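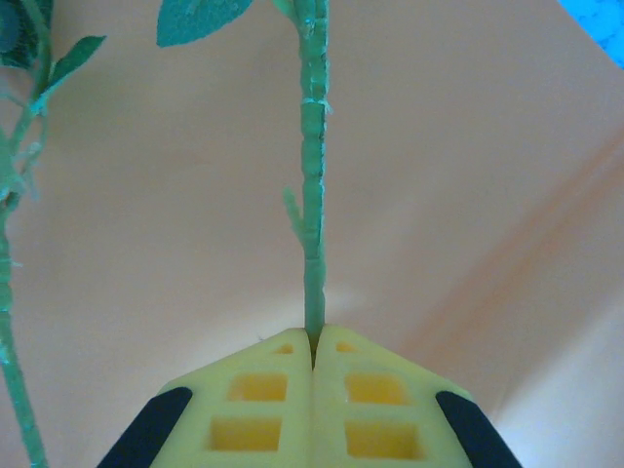

Claka stem-handling study: progress to Nikia, period ending Saturday, July 22, 2023

Work this period covered grasp selection on thin artificial stems. The policy was trained on 120 demonstrations recorded with the wrist camera. It now takes its grasp point low on the stem, clear of side shoots and leaves. Neighboring plants remain the main source of wrong targets, and 2 of the 4 test layouts are still open for that reason.

The Spanos baseline has been rerun on the same layouts. Comparison with Coltard data is scheduled for October. No change to budget is requested.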